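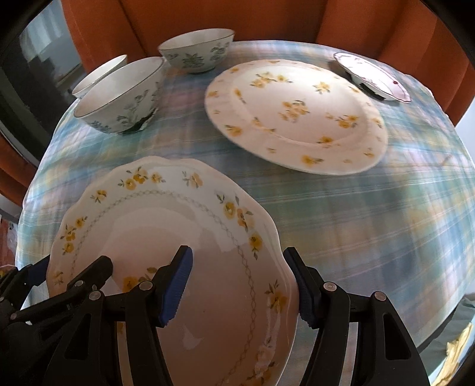

A white plate with a scalloped edge and a rim of yellow roses, above a plaid tablecloth.

Floral tableware is crockery decorated with flowers, either painted by hand or applied as a printed transfer before a final firing. It is used for both everyday meals and formal ones, and is made in bone china, porcelain and earthenware.

Decoration
Patterns fall into two broad groups. In a border pattern the flowers follow the rim, often with a narrow printed band between the rim and the well. In a sprig pattern small stems are scattered over the whole surface with plain ground between them. Roses are among the commonest subjects, and yellow is often paired with green leaves on a white body. Many households mix border and sprig pieces of similar colouring on one table.

Shape
The edge of a plate may be plain, fluted or scalloped. A scalloped edge is formed in the mould while the clay is soft. Its raised points chip more easily than a plain rim, and dealers usually check them first. Dinner plates tend to have a broad flat rim and a shallow centre, while soup plates have a deeper well.

Table setting
Flowered plates are laid on plain or patterned cloths. Checks and plaids in pale colours are common for breakfast and tea. Jeptoo Muriithi, in her handbook Setting a Round Table, advises taking one colour in the cloth from the flowers on the china. Yasir Awan's guide to the Gelora pattern prefers white linen.

Care
Transfers applied over the glaze wear with scouring and strong detergent, and gilded pieces should be washed by hand. Stacked plates are best kept apart with felt or paper. Cups should not be hung by a mended handle.

See also
Bone china
Tablecloth
Transfer printing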